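Fui conversar com a dona da Calloway numa segunda-feira, antes de abrirem, e saí de lá com as mãos a cheirar a alho e com fome (claro!). Ela vende lagostim há uma data de anos, primeiro numa banca, agora numa lojinha com entregas ao domicílio, e fala disto com um entusiasmo que se pega.

"A primeira coisa que digo aos clientes é para não encherem a mesa de loiça", contou-me, a rir. "Uma taça grande, lenços de papel à mão e está feito." Perguntei-lhe pela quantidade e ela nem hesitou: 900 gramas para duas pessoas com apetite, que a casca pesa muito e engana toda a gente.

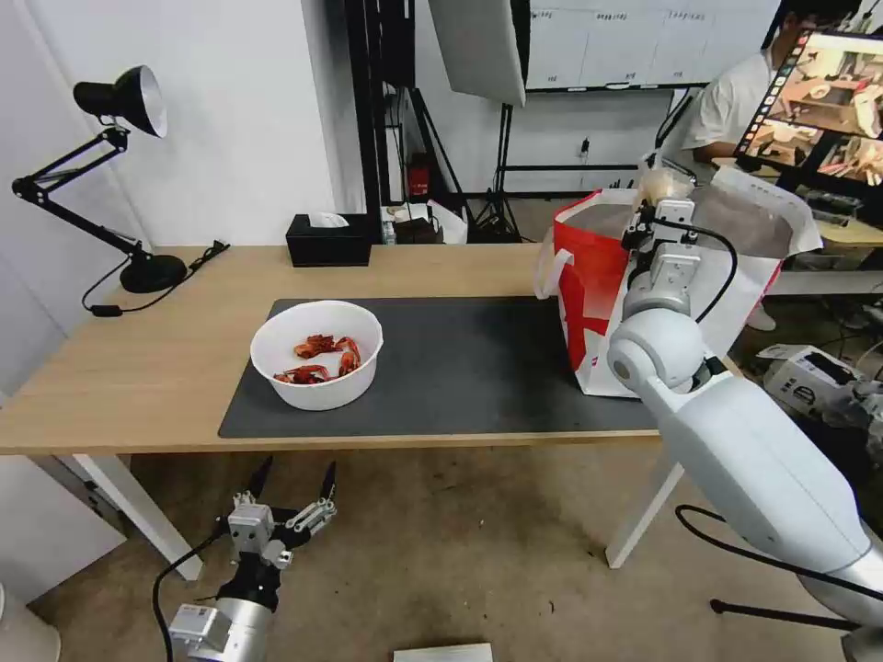
Cluvley à Mesa, n.º 122

Numa taça branca e redonda, o vermelho dos lagostins salta logo à vista, e ela diz que é de propósito. "Já experimentei taças escuras e perde-se a graça toda. Comida desta cor pede branco!" Gosta também de ter uma base cinzenta escura por cima da madeira clara, que em casa dela a mesa já sofreu que chegue.

Depois falámos de sacos, e aqui confesso que não esperava tanta conversa. Ela adora os de papel, grandes, em vermelho e branco, com asa. "O saco é meia festa. A pessoa ainda não provou nada e já está contente." Em maio chegam a sair cerca de 329 por semana, e o molho vai sempre à parte, bem fechado.

E para quem nunca descascou um? "Torcer a cabeça, puxar, apertar a cauda. Ao fim de 10 já ninguém precisa de mim", garantiu. Eu precisei de mais alguns, mas ela foi simpática e continuou a encher-me o prato.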